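Teaching a two-arm setup to load a toaster oven: bench tips

Gudley workshop notes, kitchen tasks, page 2

These tips cover recording demonstrations by remote control for one short kitchen job: sliced bread goes from a plate to a foil tray, and the tray goes into a toaster oven. They assume the arms are bolted down, the leader handles are calibrated, and you already know where the stop button is.

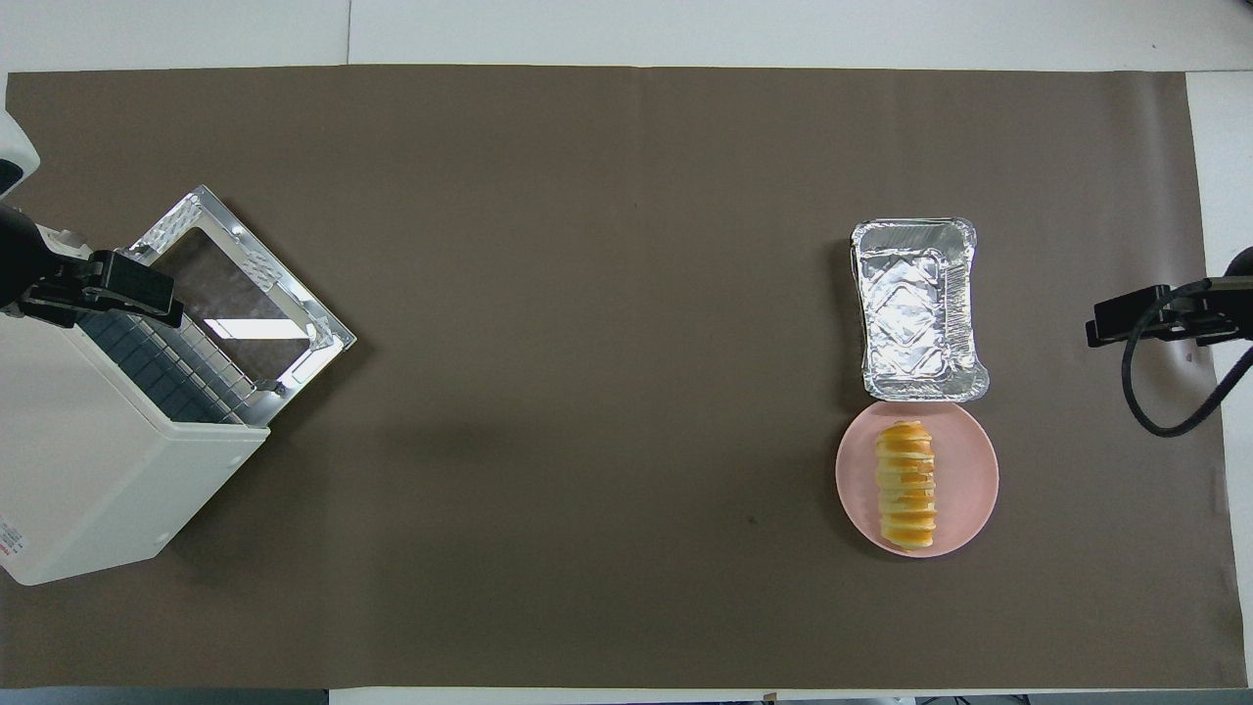
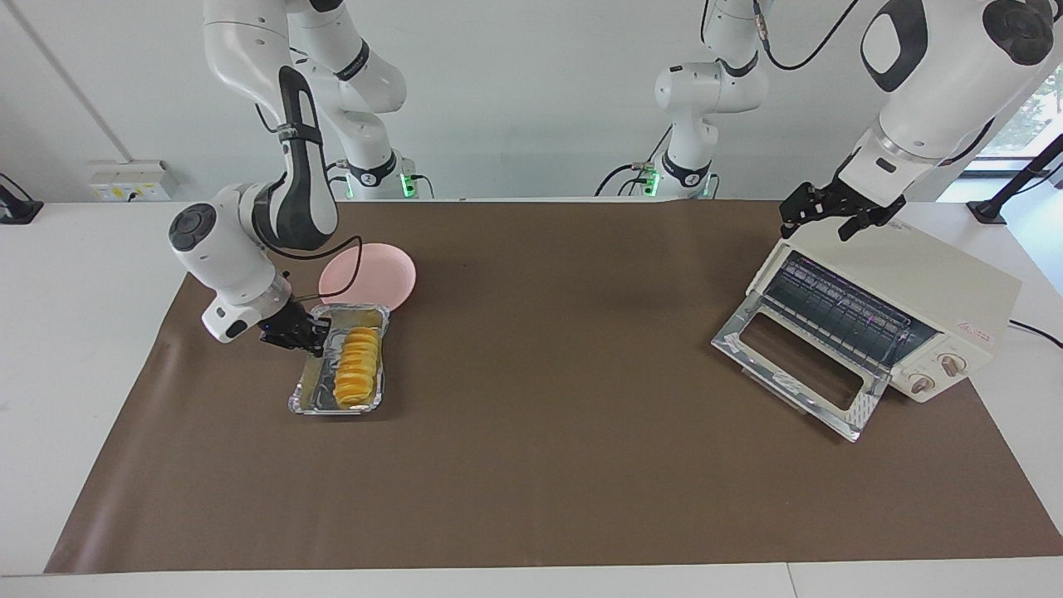

How many demonstrations does a task like this need before training is worth starting?

Start at 147 clean ones, train, and look at where the policy fails. Our Ornel task list ended at 247 for the full sequence, and the last hundred were nearly all tray pickups from awkward positions. More copies of an easy start position did very little.

Covering the table

Lay down a large sheet of plain, matte paper in a dark or middle tone. White tabletops throw glare into the cameras, and white arms over a white table are harder to pick out. Tape the paper underneath at the corners, where the tape won't show. A crease or a few specks will do no harm. Replace the sheet when it gets greasy enough to shine, and do it between sessions.

Leave a strip of table uncovered at the front. You will want somewhere to rest your hand during a reset that isn't in the work area.

Placing the oven

Turn the oven at an angle so the open door faces partly toward the middle of the table. Set square to the bench, it forces the wrist on that side into a pose close to its joint limit, and the operator ends up fighting the handle. Check the angle by driving the empty gripper to the door edge and then along the rack. If any joint alarm sounds, rotate the oven a little and try again.

Put rubber feet or a strip of shelf liner under a light oven. A gripper pulling on the door will drag the whole body forward, and by the tenth recording the oven has moved two inches without anyone noticing. Mark the back corners on the paper in pencil.

Keep the power cord off the work surface side. Record with the oven unplugged until the whole motion is routine. A policy does not need heat to learn loading, and a warm door changes nothing in the arm data.

Foil trays

Disposable foil trays bend, which is both the difficulty and the reason to practice with them.

Grip the rim at a crimped section, near a corner, with the fingers straddling the wall. The middle of a long side folds when lifted. Come down slowly for the last half inch. Operators tend to rush the descent and then correct sideways, and the correction gets learned along with everything else.

Set the grip force at the lowest value that holds a loaded tray for ten seconds. Test this with the arm still, before recording anything.

Retire a tray when the rim no longer springs back. Keep a few slightly dented ones in rotation all the same. A policy trained only on new trays will miss a bent rim.

Sliced food

Soft bread holds up for a session if the slices are cut evenly and kept packed together. Stand them on edge. Slices lying flat are hard for a parallel gripper to get under, and the usual result is a squashed corner.

Cut thicker than you would for eating. Thin slices compress until the fingers meet, and the gripper reports an empty close. Change the food when the crust starts to crumble. Crumbs under the tray tip it slightly, enough to spoil a grasp height.

Food that has been through a session goes in the compost. Do not eat it.

Two arms, one operator

Give each arm a job and keep to it. With one arm assigned to the tray and the other to the oven door, the recordings agree with each other. If you swap jobs halfway through a batch, label the batch as a separate task.

Park the idle arm in the same place every time, clear of the other arm's path and high enough that its cable does not brush the food. Wrist cables need special attention. Drive each wrist through its full range before the first recording and watch the loop. If it can catch on a plate rim or a tray corner, shorten it with a hook-and-loop tie. Leave enough slack for full rotation.

The door is the slowest part. Push it open from the top edge, let it settle, then withdraw the gripper straight back along the line it came in on. An arc on the way out will hook the frame.

Pace

Move at one steady speed. Pauses of more than a second or so teach the arm to hesitate, and some policies will stall at that point and not resume. If you need to think, stop the recording and discard it. Engström, the older of our two controllers, logs pauses on its own. On the Alness unit you have to check the speed plot by eye.

Keep failed grasps only if you recover within the same recording and finish the job. A few of those are useful. A recording that ends in failure goes in a separate folder.

Resets

Vary the tray position by a hand's width in each direction, and turn it a few degrees either way. Vary the plate separately. Leave the oven where it is until the simple version works, then start moving that too.

Write the start layout on the log sheet before pressing record. Filling it in afterward leads to guesses.

End of session

Wipe the gripper fingers with a barely damp cloth. Oil from the bread builds up on the pads and lowers the friction, and the tray will begin to slip at a force that held well in the morning. Empty the crumb tray in the oven. Close the door by hand, home both arms, and copy the recordings off the controller before you cut the power.

Page last checked 30 Mar 2018. The notes on drawer and cabinet tasks are on the next page.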